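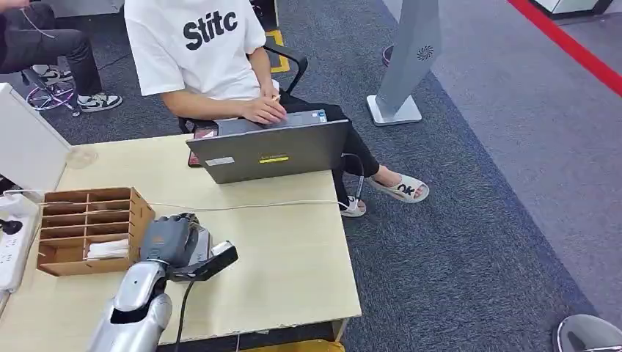

4. Recording examples

This section assumes you have finished the wrist camera set-up in section 3 and that the Pratberg recorder is switched on. If the recorder shows a red light, go back to section 3. Pressing the button harder has been tried.

4.1 Before the first take

1. Open Lau on the laptop and choose New batch. Give the batch a name that will mean something in August. "test_final_new" is taken, several times over.
2. Set the batch size. A full batch is 50 takes. Smaller batches are allowed but Stasotum will grumble when you load them.
3. Check that both views, head and wrist, are moving on the laptop. A frozen view looks very much like a patient robot.
4. Run the hand through one slow open and close with nothing in it.

CAUTION: Keep your own hands out of reach while the arm is live. The stop button works, but you have to be able to get to it.

4.2 Recording a take

5. Press Record and wait 2 seconds before moving. The trainer uses the still part to find the start.
6. Do the task once, at the speed you would like the robot to do it. It will copy your dithering faithfully.
7. If you fumble, carry on and recover. A dropped item picked up again is a good example. A dropped item followed by a long pause and some muttering is less so, although the muttering is not recorded.
8. Press Stop, then mark the take Good, Recovered or Bin.

Note: Do not mark everything Good. Mackenzie Hiebert once went back through 300 takes marked Good and kept 67 of them, and was not cheerful company that afternoon.

4.3 Checking the wrist view

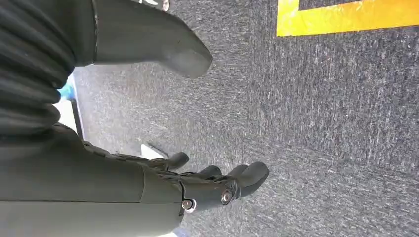
Wrist takes are where most batches go wrong, so play back at least one in every batch before you upload. The fingers should stay in view for the whole take, and you should be able to tell which digit is which. With the arm lowered you will get a good deal of grey carpet, possibly the robot's own foot, and any floor tape within range. Leave all of it in. The yellow corner on the carpet is handy when you compare two takes, provided the tape has not been moved between them.

9. If the fingers have drifted out of view, stop the batch and repeat section 3.4.
10. Do not crop the recording. Stasotum expects the full view and will reject anything tidied up by hand — usually at the very end of the upload.

4.4 Closing the batch

11. Choose Close batch and wait for the tick before shutting the laptop.
12. Copy the batch to the Rivwood drive. Lau keeps its own copy until the next batch is opened, then deletes it without asking.

For error codes during upload, see section 7.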